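The Counting Room

1. Morning

Lena Malinowski had been told the job was teaching. That was the word in the advert, and it was the word the woman from Erus had used on the phone, with a little lift in her voice, as if Lena might be expected to bring apples. What the job came to was sitting on a kitchen stool in a unit behind the tile warehouse in Plerden, holding two handles, and making an arm on the other side of the table do a thing she could have done herself before the kettle boiled.

The thing, this month, was the drum. You brought the finger up to the rim, you stopped short, you waited for the tone, you closed. Then you backed off and pressed the left pedal if it was good and the right pedal if it was bad. Either way it went into the pile. The pile had a name, Pirnitora, and a number on a screen above the door, and when she hung up her coat that morning the number was 2,676.

"What happens when it gets to the end?" she had asked in her first week.

"There isn't really an end," said Tokarz, who ran the unit and ate his lunch standing up. "There's a target."

The target was 3,692. She had asked why not 3,700, and he had said it came from upstairs. The unit was on one floor.

2. The good ones and the bad ones

By eleven she had done 20, and fourteen of them were good, or she had called them good. This was the part that bothered her. Tokarz had given her a sheet with the rules on it and the rules were fine until you had to use them. A good one was smooth. A good one did not touch the rim before the tone. A good one showed intent.

"Whose intent?" she said.

"Yours. It picks it up."

"From what?"

"From the examples." He pointed his fork at the screen. "That's the whole idea. It sees what you meant."

She thought about what she had meant, on number nine that morning, which was mostly to scratch her ankle. She had pressed the left pedal for number nine. It had looked smooth enough.

Her brother, who drove for the dairy, liked to ask her when the robots were coming for his van. She told him he was safe until they learned to swear at roundabouts. He didn't laugh as much as he used to. In April the dairy had sent a man round with a slide show, and there had been an arm in it, very clean and white, lifting a crate of yoghurt with nobody near it. Lena had looked at the printout he brought home and wondered who was on the stool.

After lunch she asked Tokarz if she could see what it saw. She had been at it for weeks and had only ever watched from her own side of the table. He said it wouldn't mean much to her. She said it was supposed to mean something to a machine, so she would take her chances. He wiped his hands, leaned over her, and brought up the view from the small camera down by the gripper, from the one she had just done.

She had expected something tidier. In her head the arm had a sort of diagram in front of it, the drum drawn in lines. On the screen the drum was a great metal belly hanging over everything, with a dark hole in it and four little teeth under the rim, and her finger, the one she had been steering so carefully, was a big soft blur coming up from the bottom.

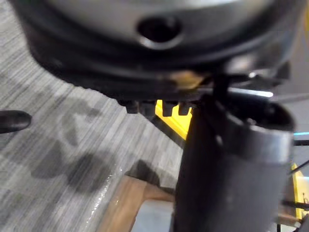 3. What it might have meant

"Well," said Tokarz. "There you are."

"What's it looking at?"

"All of it."

"But which bit matters?"

He considered this for longer than she thought he should have needed to. "The rim," he said. "The gap. It works that out."

"It might think it's the carpet."

"It won't think it's the carpet."

"There are marks on the carpet. They're in the picture. If they're in all the pictures, how does it know they're not the job?"

"Because that would be stupid," said Tokarz.

She let that stand. She could see the bit of yellow tucked in behind the teeth, bright as a duckling, far and away the easiest thing on the screen to look at. If somebody had sat her down in front of a few thousand of these and told her nothing, she would have said it was all to do with the yellow. She would have been very sure of it, too. She'd have gone about for years reaching for yellow things and being told she was nearly right.

"Do the bad ones look different?" she said.

He found her a bad one. She couldn't see it. He went back to the other and then to the bad one again, and she had the feeling that he couldn't see it either, and that he was waiting for her to say so first.

"That's why we need a lot of them," he said in the end.

"A lot of what?"

"Lena."

"I'm only asking."

He went off to ring somebody about the invoice for the stools.

4. The right pedal

She worked through the afternoon. She tried to do it with intent. She said it under her breath for a while – up, stop, wait, close – and then noticed she was going slower, and that the slow ones shook a little, and that the ones she did while thinking about supper were as smooth as butter. She pressed the left pedal for those. For the careful ones she pressed the right.

On the way past with his coat on, Tokarz looked up at the screen and did the sum in his head. Her day had come to 122.

"That's a good number," he said.

"Some of them weren't very good."

"No, but the number is." He turned his collar up. "Erus want to put someone on a second table. If you know anybody. They don't need experience."

She thought of her brother and the white arm and the yoghurt.

"What would I tell them it was?" she said.

"Teaching," said Tokarz, and held the door for her.

She said she would just finish the one she was on. When he had gone she brought the finger up to the rim, stopped short, and listened for the tone. Then she took her foot off both pedals and sat there, wondering what it would make of that.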